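# The Level Book 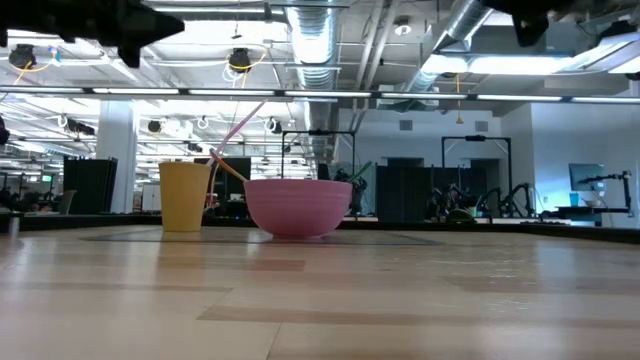 *by Yvette MacLeod*
*22 January 2020*

The bench mark was a brass bolt set in the sill of the old Heitmann pump house, and its height was 513 metres. Darcy Bélanger had written that figure at the top of every page of the level book for as long as he had held the job. He wrote it again now, blew on the ink, and set up the instrument.

The procedure was fixed. Take a backsight to the bolt. Add the staff reading to the known height. Turn the telescope, read the staff at the next station, subtract. Carry on down the dam wall to the last pin, then come back by the same pins in reverse order. The two runs should agree within three millimetres. If they did not, the whole circuit was done again, whatever the weather.

Sisley held the staff. She was new, and she held it well, rocking it slowly toward him and away so that he could take the lowest reading.

"One four two two," he said, and wrote it down.

"Does it ever move?" she called.

"Which?"

"The wall."

"Seasonally."

The wall rose a little in summer and sank a little in winter. He had plotted it on graph paper from the first year, and the line went up and down like slow breathing. The office in Seneden received a typed copy every June. He had never had a reply, apart from a request to use the new form.

They reached the last pin at noon and ate in the truck with the heater running. Sisley had soup. Darcy had a cheese sandwich, cut square. Then they went back out and closed the circuit.

He did the sum on the tailgate. The return run was out by five millimetres.

"Again," he said.

They did it again. The light was poorer, and he had to wipe the eyepiece between stations. This time the two runs agreed with each other to the millimetre, and both put pin 2 lower than it had ever been. He turned back through the book. He checked the bubble. He walked to the pin, knelt, and brushed the snow off it with his glove. It was a plain steel pin in plain concrete. There was no crack beside it.

"What do we do?" said Sisley.

"Write it down."

"And then?"

"Draw a line under it and sign. You sign too."

She signed. Her pen had stopped in the cold and she had to go over the S a second time.

He drove to the gatehouse, where there was a telephone, and rang Seneden. The man who answered was named Wero, and he asked for the form number. Darcy gave it. Wero asked whether the matter could wait for the June return. Darcy looked through the window at the reservoir, which was frozen to the far shore and had snow on it, and at the wall, which looked the way it always looked.

"No," he said.

There was a sound of a drawer being opened.

"Go ahead, then," said Wero. "Start with the bench mark."

Darcy opened the book at the first page and began to read out the heights, one pin at a time, leaving a pause after each for the other man to write.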